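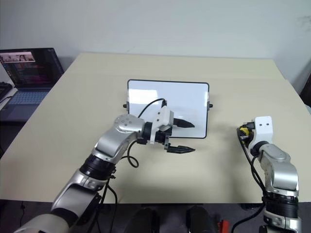

Dicas de oficina > Manutenção > Bancada com dois braços

Publicado em Jan 31, 2022 por Kornél Borbély

Cabos, colares e dedos: revisão de uma bancada de dois braços

As notas que se seguem aplicam-se à bancada de dois braços da oficina Bristencombe, usada para manipular objetos planos. Servem para outras montagens do mesmo género, desde que os valores de aperto sejam confirmados no manual do braço em causa. A revisão completa faz-se a cada 395 horas de funcionamento.

Antes de começar

Levar os dois braços à posição de repouso, parar o programa no portátil e só depois cortar a alimentação. Os modelos sem travão nas articulações descem quando perdem corrente. Nesse caso, apoiar o antebraço com a mão ou com um bloco de espuma. Aguardar 5 minutos antes de desligar qualquer conector.

Retirar da mesa tudo o que não faça parte do trabalho. Um parafuso caído numa superfície bege clara encontra-se depressa; no chão escuro, nem por isso. Um tabuleiro magnético resolve o problema.

Cabo da garra

O cabo que passa por trás do punho e entra no topo do suporte branco é a peça que mais falha nesta montagem. Deve formar um arco largo, sem tocar no objeto de trabalho quando a garra está na posição mais baixa. Se o arco for curto, o conector recebe o esforço em cada rotação do punho. Se for comprido demais, prende-se em cantos e puxadores.

Procedimento de verificação:

1. Com o braço desligado, rodar o punho à mão até ao limite de trabalho, num sentido e no outro.
2. Observar o conector durante o movimento. Não pode inclinar-se nem sair do encaixe.
3. Passar os dedos ao longo do cabo. Zonas duras ou achatadas indicam condutor partido.
4. Prender a folga com fita de velcro. As abraçadeiras de plástico apertadas marcam a bainha ao fim de poucas semanas.

Cabos que descem pela frente da mesa devem ter alívio de tensão na borda. Usamos o clipe adesivo da Udard, colado depois de limpar a superfície com álcool isopropílico. O adesivo só atinge a força nominal no dia seguinte.

Suporte e colar

Os parafusos do suporte branco afrouxam com a vibração, mesmo em programas lentos. Marcar cada cabeça com um traço de verniz que continue sobre o suporte: um traço interrompido significa que o parafuso rodou. Desapertar, limpar, aplicar fixador de rosca de resistência média e apertar com chave dinamométrica. Não apertar «a olho». Em peças impressas, o excesso de aperto abre fissuras à volta do furo, visíveis com uma lanterna encostada à face.

Verificar também o colar preto entre o punho e o suporte. Segurar a garra pela base e tentar torcê-la. Qualquer folga perceptível obriga a desmontar.

Dedos

Abrir a garra por completo e comparar os dois dedos: devem ficar sensivelmente paralelos e chegar à mesma altura no fecho. Pó e restos de cola acumulam-se nas articulações metálicas da base. Limpar com pincel seco. O óleo em spray fica excluído nesta zona, já que agarra o pó e passa para as peças.

Para o quadro branco, a inspeção das pontas é mais exigente. Uma rebarba na ponta risca a superfície brilhante na primeira passagem. Lixar com grão 322 (lixa Suwannarat, ou o grão fino mais próximo) e testar num retalho. Substituir os dedos aos pares.

Posição do objeto

A tolerância do programa para o quadro é de 3 milímetros. O quadro escorrega no tampo quando empurrado por um dedo, pelo que convém conferir o alinhamento entre séries com um esquadro encostado à borda. Não deixar fita-cola permanente como referência: os bordos levantam e o dedo inferior apanha-os.

Os reflexos da iluminação do teto no quadro perturbam a deteção dos contornos. Desviar a luminária ou colocar um difusor dá melhor resultado do que mexer na exposição da câmara. Quando se muda a luz, repetir a calibração.

Reposição em serviço

Ligar a alimentação com a área livre. Executar o primeiro ciclo a velocidade reduzida, um braço de cada vez, com a mão junto ao botão de paragem. Só depois correr os dois em conjunto. Escutar as articulações: um estalido que se repete no mesmo ângulo costuma ser um cabo a roçar, e convém localizá-lo antes de abrir o que quer que seja.

Anotar as horas, os parafusos reapertados e os cabos trocados. No projeto Ulluvley, a folha de registo está na gaveta do portátil.

Última atualização: setembro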